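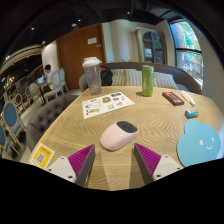

Search this journal Go

3.2 Objects left on shared tables

We studied how guests arrange small belongings on the shared tables of the café Ollside in Kornonham. During February we recorded 752 table situations. Following Paredes, we call an object "settled" when it has a clear place of its own on the table.

Shares 16 Comments 12 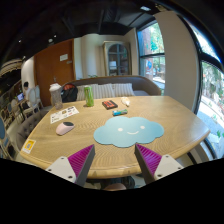
Figure 2. Shared table with sofa, Ollside.

Drinks were the objects most often put far from the working area. Agnese Toom, who coded the material, marked them as "back row" items. In Figure 2 a clear cup with a white lid stands toward the back of the table, while the pink computer mouse lies beside the light blue cloud-shaped mat in the middle. We coded the mouse and the mat as one group, and the back row as another.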